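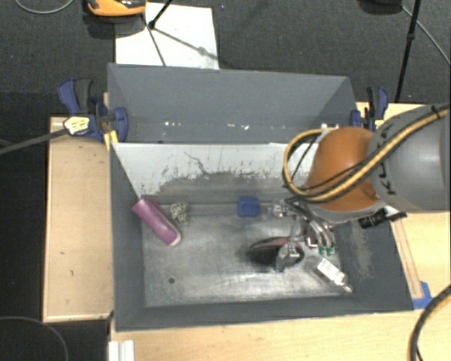

Dario Vitale keeps saying that picking is solved, has been for years, and that the only thing left is price. His words from the last session, more or less: give me the money and I'll have the arm sorting your junk drawer by August.

OK so that is the claim for today. Hold on to it, we come back to it at the end.

Unit notes – can machines do chores yet?
Bring these to the lab hour. Reading list is on the course page, not here.

1. What we mean by a chore

Working definition: a job a person does without training, with things that were never made for a machine. Emptying a bag of shopping. Clearing a bench at the end of a shift. Putting returns back on a shelf. Folding, obviously, but folding gets its own week.

Welding a car door is NOT a chore in this sense. Same part, same place, same jig. Arms have done it for decades. Don't use it as evidence in your essays, 16 of you did last year.

2. Bin picking as the test case

Why we start here: small job, easy to state. Things in a bin, take them out one at a time, put them where they go. A small kid can do it.

Sub-problems, in the order they bite:
– seeing where one thing ends and the next starts
– choosing where to grab
– getting the fingers there without hitting a wall
– holding on
– knowing that you are holding on (people forget this one)
– putting it down the right way up

Walls matter more than students expect. Middle of the floor, easy. Up against the side or down in a corner, the fingers need room that isn't there. Look at the five items on the slide and ask which you'd go for first, then which you'd leave to last. The little bottle-like thing in the corner and the long pink-purple one leaning on the left wall are the ones to argue over.

Clear plastic: depth sensors see through it or see glare. A shiny metal floor doesnt help either, you get reflections that look like edges.

Lumpy things: fine for suction if there is a flat patch, bad if not. Fingers the other way round. Hence mixed grippers, hence more hoses, hence more bulk to fit in the bin. Trade off. Write that down.

3. Numbers (handle with care)

Planside trial, shop floor, mixed small goods. 200 attempts, 27 failed. Sounds good? Work it out: 86.5 percent. Now picture a person in a stockroom who drops or misses more than one thing in eight. You'd send them home.

Also ask what counts as a failure. Planside counted drops. Did not count picking up 2 things at once, which for a returns desk is worse than a drop becuase no one catches it until the stock is wrong.

Gurkard trial: no failure rate given at all, only speed. Treat as advertising until they publish.

4. Home vs shop floor

Shop floor has the easier deal. You can clamp the bin, fix the light, keep people back, pay someone to reset the cell. At home none of it. The Tirnow kitchen study (handout 2) has a good section on this – the arm was OK, the kitchen kept changing.

Nimal Fakir's counterpoint, worth reading in full: maybe we change the kitchen. Dishwashers don't wash like we do, we load them their way. Piras is trying the same idea with storage boxes.

5. For the lab hour

Pick one chore you did this week. Break it into steps. Mark the steps where you used touch and not sight. Most people mark too few.

Then back to Vitale. Is he right that only price is left? One page, take a side, use at least one number from section 3 and say what it leaves out.

Due 20th August, paper copy, name on the back.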